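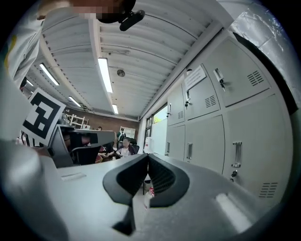

Page last changed: Wed 10 July

Keso Hand-Held Gripper Kit: Acceptance and Safety Checklist

Unit under review: Keso kit, serial ending 1603
Supplier: Dinov
Reviewed for: Garside
Checked by: Annick Chan
Second check: Stanisława Kwiatkowski

Use this list for each kit on delivery and again before it goes out to a new operator. Mark each line OK, FIX or N/A. A FIX in section 1 or 2 means the kit stays in the locker until it is cleared.

1. Fingers and pads

1.1 Both black fingers free of cracks, chips and sharp edges. OK
1.2 Fingers meet evenly when closed. OK
Comment: They close to a V-shaped notch. Per the Dinov sheet this is the correct rest position, so don't try to adjust it out.
1.3 Textured pads seated in their recesses on the inner faces. OK
Comment: Press each pad at both ends. On the January kit one pad lifted at the tip after 20 cycles. None of that on this one after the same test.
1.4 Fingers open fully and return without sticking. OK

2. Body and handle

2.1 Light gray body closed all the way along the seam. OK
2.2 No loose screws. FIX
Comment: Two screws at the grip end turned by hand. Tightened, then marked with paint pen. Recheck after five sessions. A.C.
2.3 Pinch points covered or labeled. FIX
Comment: No label supplied. The supplier says one is included with the Detach service plan. We think it should be in the box whether or not we buy the plan. S.K.
2.4 Weight comfortable for a full session with one hand. OK
Comment: Fine for me. Annick wants a break every 20 minutes written into the operator sheet. Agreed.

3. Marker card and desk

3.1 Marker card flat, clean and readable. OK
3.2 Card propped so it can't slide. OK
Comment: It stands at a tilt in front of the monitor. Check it again if anyone moves the monitor.
3.3 Clear working area on the white desk. OK
3.4 Floor under the desk clear. FIX
Comment: Small white bottle on the floor. Remove before the next session.

4. Room

4.1 Lighting even over the desk, no flicker. OK
4.2 Walkway beside the lockers open, doors shut. OK
4.3 Locker keys accounted for. FIX
Comment: Keys left hanging in the locks. They need to go back to the front desk at the end of the day, and the locker holding the kit should be locked at all times when the kit is not in use.
4.4 People nearby told that a check is under way. OK

5. Paperwork

5.1 Manual in the box and matches the serial number. OK
5.2 Spare pads, 2 sets. OK
5.3 Service terms received in writing. N/A
Comment: Waiting on Dinov. The Detach plan covers pads and fingers, but the quote does not say who pays for return shipping.

Result: accepted for indoor use with open items 2.2, 2.3, 3.4 and 4.3. Send closed items to Stanisława with the serial number in the subject line.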